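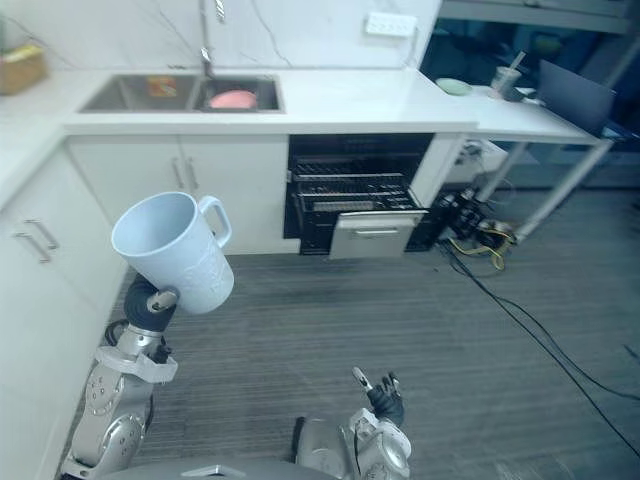

Home Stories Poems Serials Submit About

Filed under: Short fiction, Family

Reading time: 7 minutes

The Gonus Road

Jan 12, 2023

Vlasta Rusnák had the keys to her aunt's house for two years before she went up to Duvach to use them. She had paid the water and the insurance from the city, and when the roof man wrote to say a slate had slipped she had paid him as well. Her cousin Marcela said it was a strange way to own a house.

She took the early train to Urban and then the bus. The driver put her off at the bottom of the Gonus road, at the shelter with no glass in it, and told her the last one back was at ten to six.

"Is it still on request?" she asked.

"Put your arm out," he said. "He doesn't like stopping on the hill, but he'll stop."

It had snowed and then thawed and then frozen again. She walked on the verge where the grass gave her something to grip. The road climbed past the sawmill, which was shut, and past a row of beehives with bricks on their lids. There was a new sign at the turning with a picture of a hiker on it.

The key went in but wouldn't turn. She tried it the other way up. She took her glove off and held the key in her fist to warm it and tried again, and after that she put her bag down on the step and looked at the lock for a while.

"You have to lift the door," said a man behind her.

He was in the lane with a sledge of split logs. He was tall and had a woollen hat pulled down to his eyebrows, and his accent was from somewhere else.

"Lift it by the handle and push with your foot. Dagmar kicked it."

She lifted and pushed and the key turned.

"Thank you," said Vlasta. "You knew her?"

"I'm Preben Eyvindsson. I live in the house with the green pump. I've been there eleven years, so I'm new." He looked at her bag. "Are you staying?"

"Only until the bus."

"You'll want a fire, then," he said, and left her an armful of logs by the step.

Inside it was colder than the road. The shutters were closed and she went round opening them one at a time. She had expected damp, and there was some, in a brown line along the back wall of the kitchen, but otherwise things were as they had been when she came at Easter as a girl. The clock with the pheasant on it was there. So were the bench under the window and the tin bread box. Dagmar Gajdoš had not bought much in her life, and what she bought she kept.

Vlasta lit the stove on the third match. Then she sat down in her coat at the table and took out the letter.

It was from a firm called Fliralent. They were buying houses along the ridge to do up for summer visitors, and they wanted this one. The price was fair. She had shown it to a colleague, Huệ Lưu, who had sold her own parents' flat the year before and knew about these things, and Huệ had read it twice over lunch.

"It's fair," Huệ had said. "It's a bit better than fair. What's the matter with it?"

"Nothing."

"Do you go there?"

"No."

"Then sign it. Or go there once and then sign it. I didn't go back to ours and I still dream I've left the iron on."

So she had come. The answer was due by the end of the month and she had a pen in her bag.

She began with the bedroom, as there was least in it. The bed had been stripped and the blankets folded, by Marcela, she supposed, after the funeral. In the wardrobe were four dresses and the good coat. In the drawer of the night table she found a rosary, a torch with a dead battery, and a school exercise book with a red cover.

She thought it would be recipes. It was the bus.

Dagmar had ruled the pages herself. In the first column was the date and in the second the time the bus went by the window, going down, in the evening. In the third column there was a word or two. Late. On time. Snow chains. New driver. Full. The writing began firm and got larger as the book went on. Towards the middle the third column had started to have names in it. Old Mrs Kolar got off. Boy with skis. Preben, with a box.

Vlasta turned back to the beginning and looked for her own name. It was there at Easter, the last Easter she had come, when she was thirty-one and had stayed for one night because of work. Vlasta went down, it said. Waved.

She had no memory of waving. She remembered that she had been annoyed about her shoes.

There was a second book under the first, and that one was full as well. The last entry was in March and said only the time.

She put both books on the kitchen table and went on with the wardrobe. She took the dresses off their hangers and folded them, and then she could not think what to fold them into, so she hung them up again. She wiped down the bread box. She found a jar of plum jam with a lid so tight she gave up on it. By then the stove had got going and she could take off her coat.

At four Preben knocked and came in without waiting. He had a pan of soup with a plate on top of it.

"You got the chimney to draw," he said. "It sulks when the wind's from Gonus."

They ate at the table. He saw the exercise books and moved them along so as not to get soup on them.

"She showed you these?" said Vlasta.

"She asked me about them. If I'd been out and she'd missed the bus, she would ask what time it came. I used to look at my watch on purpose." He broke some bread. "Once I told her ten past when I hadn't seen it at all. She knew. She left the line blank."

"What was it for?"

Preben thought about it. "She wrote to the bus company," he said. "There was a plan to stop running it in winter. They said it was always late and no one used it. She sent them the pages. She copied them all out and sent them, and they kept the bus."

"She never said."

"It was a while ago. After that I think she just liked to do it."

He asked if she was selling and she said she had an offer. He nodded and said that his neighbours on the other side had sold to the same people. They were putting in a bath with jets.

"Would it bother you?" she asked.

"I'd have someone to lend the sledge to," he said. "In August." He wiped the pan out with the last of the bread. "You should do what suits you. She would have sold it in your place. She was always going on about the stairs."

When he had gone she rang Marcela. The signal was only good by the window, so she stood there with one knee on the bench.

"Have you done it?" said Marcela.

"I've done a drawer."

"Vlasta."

"Did you want anything from here? The clock?"

"God, no. That pheasant." There was a child shouting behind her, and a tap running. "I wouldn't mind the coat, if the moths haven't had it."

"They haven't."

"Well, bring it, then. And ring me when you've signed. Or ring me if you haven't."

It was getting dark. Vlasta let the stove burn down and closed the shutters in the bedroom and the back kitchen. She packed the coat. She left the shutters over the bench until last, and when she looked at the clock it had stopped, as it had of course been stopped all day, and her phone said seventeen minutes to six. It was a ten-minute walk to the shelter on a dry road.

She put her boots on and then stood with the key in her hand. The letter was still on the table. She folded it and put it in her bag.

Then she took her boots off again and sat down on the bench.

The bus came over the top of the hill with its lights on. There were two people on it, sitting apart. It slowed for the bend by the beehives, and the driver changed down, and it went by the end of the lane and on towards Urban. She followed the lights as far as the sawmill.

She opened the second book and found the last page with writing on it. The pen from her bag was blue and Dagmar's had been black. She wrote the date and then the time, and in the third column she put Late, by one minute – and under that, because there was room, Two on board.

After that she went out to the step for the rest of the logs.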